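Trunbridge Applied Robotics
Handout 6 - looking after the two-arm cell (hand left, gripper right)
Notes by Mingxuan Zou, May 2019

Carried over from last time: cable slack. We ran out of time so start there.

1. Cables

Both arms have external cable. Left one comes in at a small metal fitting on the forearm. Check it finger tight, then a quarter turn with the small wrench, no more. People overtighten this and the thread goes. Harkley sell the replacement fitting but it takes weeks, we had one arm down most of November waiting for it.

Slack check: power on, speed 15 percent, jog the wrist to both ends of its travel. Watch the cable, not the screen. It should move freely at both ends. If it goes straight and stiff you are too short, stop and re-dress it from the base up. Don't just pull more through at the wrist.

Right arm, same check, but do it with the arm reaching forward and high. That's the pose that eats cables on this cell, hanging clothes on the rail. A cable that looks fine at home position can be tight as a string up there.

2. Left hand - daily

E-stop in. Open the fingers by hand, one at a time, thumb last. Feel for grit. Lint is the enemy here, we handle cloth all day and it winds itself into the joints where you can't see it. Tweezers, then the soft brush. No compressed air!! It drives the lint further in.

Then E-stop out, run the open/close routine. Slow first. Listen. A click once per cycle is usually a finger joint, a grinding noise is not yours to fix, tag it and tell me.

Zeroing: hand open, palm up, nothing in it. Zero it in that pose every time, the same pose, so the numbers in the log can be compared. Last term half the group zeroed palm down and the log is useless for those weeks.

Counter is on the status page. At 4,000 cycles the finger tendons get re-tensioned (lab 8, bring the long hex key). In between, at every 500, just read the tension values and write them down. All of them, not only the one that looks off.

3. Right gripper

Simpler. Wipe the pads, alcohol on a cloth, let them dry. Look at the pads edge on. If the wear is uneven the hanger will twist when it is lifted, and then everybody blames the vision.

Grip force for hangers: start at the value on the card taped in the cabinet. Wooden hangers take more than the thin wire ones. Too much force on a wire hanger and you bend it, then it won't seat on the rail and you spend the afternoon on that.

Grasp point: neck of the hanger, just under the hook. Off center by even a little and the garment swings. Swing settles by itself if you wait, so put the wait in. Don't try to tune it out with the arm gains.

4. Rail position

The rack is on the floor, it isn't bolted. So it moves. Someone brushes past it and the taught points are wrong. Procedure:

- check the floor marks under the rack legs
- move the gripper to the touch point near the rail's rounded end cap, empty, slow
- compare reading to card
- if off, shift the rack, not the taught point
- repeat with an empty hanger
- only then a garment

Re-teaching is the last resort. The Fu file (see course folder, the one called Fu_rail_teach) goes through it step by step, read it before you come to me.

Reference height: 96 on the card is the tool height in the cell's own units, offset from the touch point. It's not centimeters. Three reports last year said centimeters.

5. Clearances

Bed on one side, rack on the other, wardrobe and radiator behind. Left hand is allowed over the bed but keep it open and parked when the right arm is working the rail, unless the routine calls for both. Fingers are the weakest thing in the cell and fabric catches them. Loose sleeves, trim, drawstrings - all of it. Watch the garment, it is wider than you think once it's hanging.

Soft limits live in the cell config, not in the task file. If you restore an old task file the limits stay as they were. If you restore an old config they don't. Almost every scrape we've had came from the second one.

6. After a repair

Any part changed above the elbow = redo sections 1, 2 and 4 in that order. Log it. Initials, part, cycle count. The Pondthorpe cell uses the same log sheet so dont invent your own columns.

For lab 7: each pair does the rail check and one hang, garment on a wooden hanger, left hand open and parked. Bring the completed sheet.
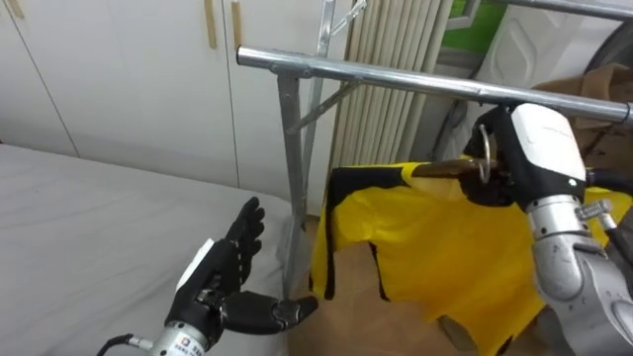

Zou, on section 4: we did the touch point twice and got two different readings, and it was play in the gripper mount, so maybe add a line to check the mount screws before anyone starts shifting the rack.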